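Prinmont Learning – Home | Contents | Chapters | Glossary | Search

We use cookies to remember your place in the book. Accept | Settings

Chapter 10
Showing the Arm What You Mean

Anyone who has taught a child to tie a shoelace will know how quickly words give out. You begin with a sentence or two, you find yourself saying "no, the other loop", and before long you have crouched down and taken hold of the laces yourself. Much the same thing happens with a robot arm. In the earlier chapters we told our arms where to go by typing in joint angles, and very patient we all were about it, but there comes a point when it is kinder to everybody to show the arm what is wanted.

There are two common ways of doing so. In the first, you take hold of the arm and move it through the task by hand, while the computer keeps a note of every joint as it turns. In the second, you move some other device, often a small arm of the same shape, and the working arm copies you from a little way off. The first is usually called hand guiding and the second teleoperation, and we shall use both names freely from now on.

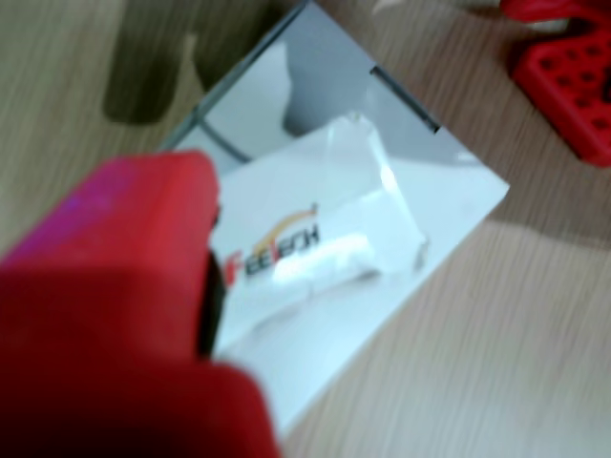
My old colleague Helge Berge always taught hand guiding first, and I have kept to his order. When your own fingers are on the links you feel at once where a joint is stiff, where a cable begins to pull, and how far the wrist will turn before it comes up against its stop. Students who have had an afternoon of this seem to me much gentler when they come to drive an arm from a distance, and they break fewer gears (a thing dear to the heart of anyone who has to order new ones).

Hand guiding does have its troubles, all the same. Your hands get in the way of whatever is watching the table, and the record may then be full of sleeves and knuckles that won't be there when the arm works alone. Shadows matter too – a lamp that throws the arm's outline over the table top should stay where it is from one showing to the next, or you should move it on purpose and write down that you did.

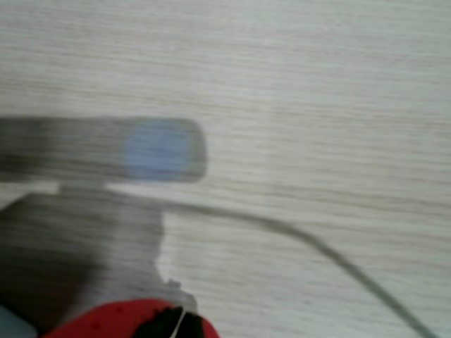
With teleoperation you keep your hands out of the way, but you give up a good deal of feeling. On a simple set-up nothing tells your fingers that the gripper has touched the side of a box, so you must learn to judge it by eye. Go slowly near the object and more freely between objects. If you make a poor start, stop, put things back and begin again, and keep the spoiled attempt in a folder of its own.

How many showings are enough? For the first exercise we ask for 20, all of the same short task, with the object shifted a little each time. Exercise 13 asks for a good many more, and by then you will have opinions of your own on the matter.

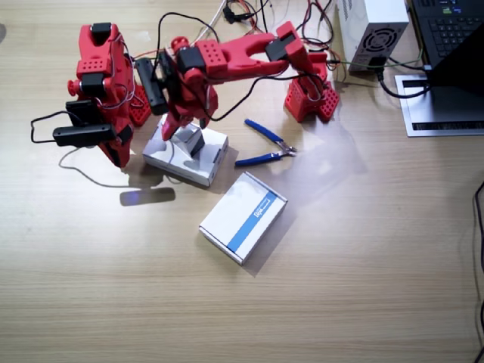
Before you read on, choose a task you could show in a few seconds: lifting something small out of an open box will do nicely. Write down where the arm starts, where it finishes, and what would count as a failure. We shall come back to your notes in the next section, where we look at what the computer has stored and why two showings of the same movement never quite match.

Continue to 10.1: Reading a Recorded Movement

© Prinmont Learning | Contact | Back to top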